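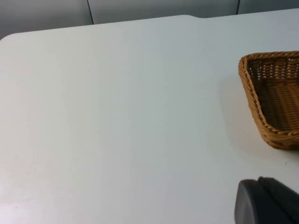
Figure 3. Wrist camera view at the start check: white tabletop, wicker basket at the right, gripper at the lower right.

4. House rules for starting an episode

4.1 Why we wrote any of this down

I used to think of start conditions as the boring part of the job. You put the things on the table, you press the button, the arm goes. Then in February we tried to merge the recordings from our Laltus bench with the ones from Bavdale, and I spent most of two weeks finding out how differently two careful groups can do the same simple thing. One bench started every episode with the gripper parked high and open. The other started wherever the last episode had ended, as long as nothing was touching. Both habits were fine on their own. Put together they made a mess, and the policy trained on the merged set picked up a funny little hesitation at the start of each run that neither of the separate policies had.

So this section is about the rules we settled on afterward, which we call the Tondden rules because that's the meeting room where we argued about them. They're short on purpose. Our first draft ran to 62 items and I don't believe a single operator read past the second page (I wrote it, and I skimmed it too). What we use now fits on one sheet taped up next to the keyboard, and most of what follows is me going through that sheet and grumbling about the parts that were hard to get right.

4.2 The start check

Before an episode counts, the operator looks at one still from the wrist camera. Just one. Figure 3 shows the sort of view I mean, with the basket part of the way out of view on the right and a lot of plain white table to the left of it.

The check has four questions on it:

Is the surface clear of anything the task sheet doesn't list?
Is the target at least partly in view?
Is the gripper off the table and off the target?
Is any container in the state the sheet asks for, empty or filled?

In Figure 3 the answers are easy. The basket is the only thing standing on the table, there's nothing inside it, and there is open table between it and the gripper. I like that kind of start a lot for a first calibration of new operators, because you can talk through all four questions without anybody squinting.

The second question took the longest to agree on. I wanted the whole target in view, always. My reasoning was that if a person can't see the entire object, we shouldn't ask a policy to plan around it. The counterargument, which won, was that an arm in daily use is going to meet half-visible objects all day long, and a dataset full of perfectly centered baskets would teach it to expect perfectly centered baskets. We ran both versions, and I gave in after the second round of tests. The rule now says "at least partly in view, with one corner or edge a person can point to." The near left corner of the basket in Figure 3 would pass. A sliver of rim wouldn't.

4.3 Clear means clear

The first question sounds too obvious to need a rule, and it's the one we broke most. Of the 780 episodes we went back and audited, 92 had something on the table that wasn't on the sheet. Usually it was small: a pen, a zip tie, a strip of tape left over from marking a position. A pen doesn't stop an arm from reaching a basket, so operators (me included) let it slide. The trouble shows up later. If the pen only appears in one operator's sessions, and that operator also happens to like placing the target on the right, you've handed the learner a shortcut, and it will take it.

We decided on a few things here:

Anything not on the sheet comes off the table before the check, including things that "won't matter."
Faint marks and specks on the surface are allowed and don't need to be logged.
If something unlisted is found after recording, the episode is kept but tagged. We don't delete it.

I'd like to defend that last one, since reviewers have asked about it before. Deleting feels cleaner. But a deleted episode can't tell you how often your process fails, and the tag costs us a few seconds. People who want the strict subset can filter on it. With the tagged episodes left out, you still have 688 of the 780 from the audit to work with.

4.4 Gripper clearance

The third question has a safety side and a data side. On the safety side, we don't allow anyone's hands over the table once the check has started. If the operator spots a problem, the arm goes to hold, the object gets moved, and the check starts over from the top. No reaching in for a quick nudge! This was the rule people complained about most, and I get it, a restart is annoying when all you want is to turn a basket a little. We kept it anyway. A nudge during the check also means that the still you approved is no longer the start you recorded, so the rule earns its keep twice.

On the data side, "off the table" needed a margin you could judge from a single picture, and that is harder than it sounds. With a wrist camera the gripper is so close that it looks huge next to everything else, and people are bad at guessing how high it's hovering. I was certainly bad at it. We stopped asking operators to estimate the height by eye. The controller reports it, the software compares it with the minimum on the task sheet, and the operator only has to confirm that there's no contact with the target – something you can usually judge from the open surface between the two.

The De Bruijn bench, which joined us last, had its own version where the software made the whole decision and the person just clicked through. It was faster. It also passed a handful of starts that any person would have turned down, such as a container lying on its side. I've come around to thinking that the split we use, numbers to the machine and "does this look right" to the person, is about as good as we're going to get without a lot more work.

4.5 Containers

Baskets, trays and boxes get a question to themselves. Empty and filled starts are separate tasks in our scheme, with separate sheets, even when the motion asked for is nearly the same. The operator has to be able to see enough of the inside to answer. If the walls hide the floor of the container from the wrist camera, a second look from another arm pose is required, and both stills are saved with the episode.

Woven containers brought one extra note onto the sheet. Depth readings tend to get noisy where there are gaps in the weave, so we ask that the sheet say "woven" in the material field. It's one word. It saved us a lot of confused messages.

4.6 What the rules don't cover

Lighting, mostly. We ask for the room lights on and the blinds in a fixed position, and past that we accept what we get. Soft shadows next to an object are fine, and we don't try to remove them. I suspect we'll need a real rule here before the next collection round, but I don't want to write one until we've got measurements from more than one season.

We also haven't tested the sheet with operators who are completely new to robots. Everyone so far had at least some time on an arm. The version printed in Appendix B is the one dated 2025-06-27, and it was in use for the last 700 episodes reported in Section 5.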